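Stadadbridge College
Textile Care and Conservation, Level One
Handout 6: Cotton and Linen in Household Use

Instructor: Hiba Hamdan
Revised 3 June 2025

Scope of this handout

This handout accompanies the sixth lecture and replaces the February version. It covers plain cellulose fabrics in everyday use: table linen, bed linen, towels and cleaning cloths. Wool and silk are treated in Handout 7. Students are expected to have read the chapter on fiber structure before the lecture and to bring their sample cards.

1. Fiber and moisture

Cotton and linen are both made largely of cellulose. Cellulose attracts water, and the fibers swell as they take it up. Swelling loosens the bonds that hold the long molecules in position next to one another. While the fabric is damp these bonds can be moved; when it dries, they form again in whatever position the cloth happens to be in. This accounts for most of what a householder sees in a cotton or linen article after washing, including creasing, stiffness and a certain amount of shrinkage.

Linen creases more sharply than cotton. Its fibers are stiffer and stretch very little before they break, so a fold pressed into linen is slow to recover. Repeated folding along the same line will in time break the fibers at the fold. Tablecloths stored for years in one position often fail there first.

2. Weave and weight

Fabric weight is given in this course in grams per square meter. A light cotton sheeting and a heavy toweling may be made of the same fiber and behave quite differently in the wash. The toweling holds more water, takes longer to dry and places more strain on its own seams when lifted wet.

For the practical sessions the reference cloth is a plain-weave cotton of 250 grams per square meter, supplied in cut squares. Record the weave, the weight and the direction of the warp on the sample card before any treatment. Cards without a warp direction will be returned.

3. Shrinkage

Two kinds of shrinkage should be kept apart in written work.

Relaxation shrinkage takes place when tension put into the cloth during weaving and finishing is released by water. Most of it occurs in the first few washes.

Swelling shrinkage takes place when the yarns grow thicker and the yarns crossing them must bend further to pass around. It is greatest in tightly woven cloth.

Measure between the stitched marks and never from the cut edge, which frays. Measurements are taken after the sample has rested flat in the conditioned room. Give the result as a percentage of the original length, with warp and weft stated separately.

4. Washing temperature

White cotton in sound condition may be washed at high temperatures. Colored cotton is generally washed cooler, according to the care label and the fastness of the dye. In this course two temperatures are compared, 30 and 80 degrees Celsius. The lower setting is adequate for light soil. The higher setting removes oily soil more readily but shortens the life of many dyes and of any elastic sewn into the article.

Pale shades call for particular care. A slight loss of depth that would pass unnoticed in navy is plain to see in a pastel, and so is any color picked up from other articles in the load. Pale greens and pinks should be tested for staining against an undyed strip, as described in the Sonerthorpe laboratory guide.

5. Drying and creasing

Creases set as the last of the moisture leaves the cloth. An article left in a heap will dry with the shape of the heap in it, and light ironing will not always take this out. Smooth the cloth by hand while it is still damp, square the corners and dry it flat or over a wide rail.

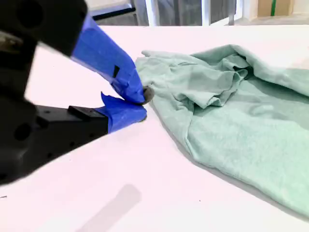 Crumpling also affects the rate of drying. The outer surfaces give up their moisture first, while the inner folds remain damp and may acquire a sour odor. Alina Sima asked whether it would be better to iron straight from the machine and skip the rail altogether, and she reported that linen napkins treated in this way had come out smoother than those dried first. The point is a fair one. Linen is best ironed damp, and the rail may be omitted if ironing follows at once – but the cloth must then be fully dry before it is folded away.

6. Storage

Store cellulose fabrics clean, dry and unstarched. Starch attracts insects and makes folds brittle. Rolling is preferred to folding for large pieces; where folding cannot be avoided, change the position of the folds at regular intervals. Keep linen out of direct contact with bare wood, using unbuffered or buffered tissue as set out in the Moffat notes.

Work to be completed

Read Sections 3 and 5 again before the practical session, which is held in Room 413. Complete one sample card for each temperature and one for the untreated control. Bogdan Sima will collect the cards at the end of the session. Requests for extra cloth should be made to Floarea Husar in advance.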